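3.2 Materials and sorting task

The study looked at how mixed drawing supplies are put back into containers after use. Each session began with up to 32 crayons tipped out onto a flat mat, with the containers placed in a row along the far side. We chose crayons because they are cheap, roll only a little, and tend to come to rest across one another – a common state for supplies in the Navevton classrooms where the earlier survey was done.

Containers differed in color and wall type. Open bins were used throughout, as lids had added too much variation in the Aubert trials. Bin order stayed the same within a block of 17 sessions and was changed between blocks. A bin could be partly filled while another still held nothing, as in Figure 4.

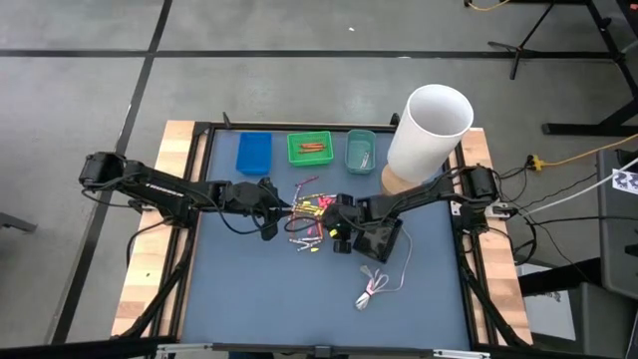 Figure 4. Crayons in a loose pile on the mat, with three small open bins behind.

Items left on the mat at the end of a session were recorded as unsorted. Other objects on the mat were not scored.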